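Wodis, our arm on wheels – the build in pictures

Wouter Verhoeven and I have been building Wodis at my home since August. It is an arm on a small base, and one day it must bring things from the kitchen to the table. We work on it in the evenings, and on Saturdays when the weather is bad. On this page I collect the pictures, with a short note for those who follow the build.

The base is finished. The arm has seven joints, and the last one gave us the most trouble, as the cable for the wrist camera was too short and pulled at each turn. Liesbeth Hendriks made us a new one, 40 cm longer, and it now goes along the outside of the arm with clips.
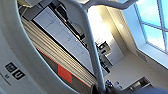 View from the wrist camera, turned on its side. Kitchen cabinets behind the grey bar, window on the right.

The picture must be turned in the software before we can use it for anything. Wouter wants to do this on the small computer in the base, I prefer the laptop – we have not decided yet. The bright window is also a difficulty for the exposure, so I will try a fixed setting of 30 first.

Next we mount the second gripper finger, which Josefien Lambrechts is printing again with thicker walls. New pictures will come on this page when it is fitted.

Last change: Thu 7 March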